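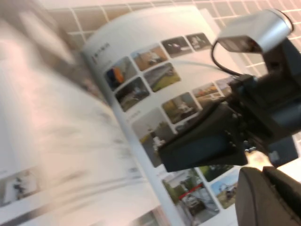 2. Laying out books and loose papers

This section describes how to lay out, turn and put back printed matter on the work table before it goes in the Nurker storage box. Please read section 1 (Preparing the table) first. The steps are the same for photo books, manuals, booklets and single sheets, except where a note says otherwise.

2.1 Before you start

1. Clear the table until only the cover with the grid lines remains. Smooth the cover with a flat hand, from the middle to the sides.
2. Wash your hands and dry them completely. Wait 10 minutes if you have used hand cream.
3. Put drinks, pens and wet cloths on another surface.
4. Write the box number on the list card. In the examples of this guide we use box 1076.

Note: The cover may be wiped with a damp cloth. Let it become fully dry before any paper touches it.

2.2 Opening a book

1. Lay the closed book in the middle of the table, with the spine parallel to the grid lines that run away from you.
2. Open the front cover and support it with your hand until it lies down by itself.
3. Turn the pages in small groups, first from the front and then from the back, until you come to the middle of the book.
4. Press lightly along the fold with the side of the hand. Do not use a ruler or any hard object.
5. Turn single pages from the upper outside corner. Hold the opposite page with the other hand.

It is not a mistake if the book turns on the table while you work. When it is too far from the grid lines, lift it with both hands and lay it again. Do not push it — the lower cover can catch a loose sheet and fold it.

Caution: Never open a glued book more than it wants to open. A new spine can break in one moment, and the pages will come out later one after the other.

Note for photo books: Pages with many small photographs are often of heavy paper. Touch them only at the outer edge. Fingerprints show most on the dark photographs.

2.3 Working with a stack

Often a book does not come alone. Papers and booklets were put under it or between its pages, and their order can be important for the owner.

1. Look at the stack from the side before you lift anything. Write on the list card which item is on top.
2. If sheets come out at the right or at the bottom, leave them so for the moment. Do not knock the stack straight.
3. Lift the book with two hands, keep it level, and lay it to the left of the stack.
4. Take the next item only when the first one is entered on the card.
5. Lay loose photographs face up, and do not let them overlap. 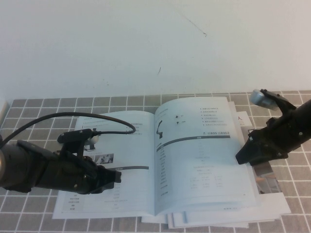

Photo: Ó Flaithearta / Surnska

An open book on top of other papers does not lie flat, and the page with less paper below it will hang. For a short look this is acceptable. If you want to read long tables or copy numbers from them, move the book to the free part of the cover first.

Note: If you can't read the language of an item, copy nothing by guess. Write "Chinese, manual" or a similar remark on the card, and add any name in Latin letters that is printed on the page, for example "ROS" or "ROS2".

2.4 Brochures and single glossy sheets

1. Hold the sheet at two opposite corners and lower it slowly, one edge first.
2. If the text is standing on its side, turn the sheet by 90 degrees. Lift it for this, because glossy paper gets fine scratches when it is turned on the table.
3. Move the lamp until there is no bright reflection on the text. A lamp from the side is better than a lamp from above.
4. Read the bold headings and enter one of them on the list card as the title. The small text below the headings is not needed for the card.
5. For a folded brochure, open all folds before you decide which side is the front.

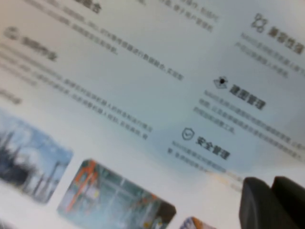
Fig. 2-2. Printed sheet with outline icons beside bold headings, among them 建图管理 and 安全管理.

Caution: Do not lay a glossy sheet face to face with another glossy sheet. In a warm room they can stick together. Put one sheet of plain paper between them.

2.5 Putting everything back

1. Close books from both covers at the same time, and check that no corner is folded inside.
2. Build the stack again in the order of the list card, with the last entry at the bottom.
3. Lay the stack in the box with the spines to the hinge side. The lid must close without pressure.
4. Put the list card on top and close both clips.

If the lid stays open, take out the thickest book and give it a second box from the Sondton series. Use the same number on both boxes and add the letter B to the new one.

Section 2 revised: Sunday, October 16, 2022
Continue with section 3, Labels and list cards.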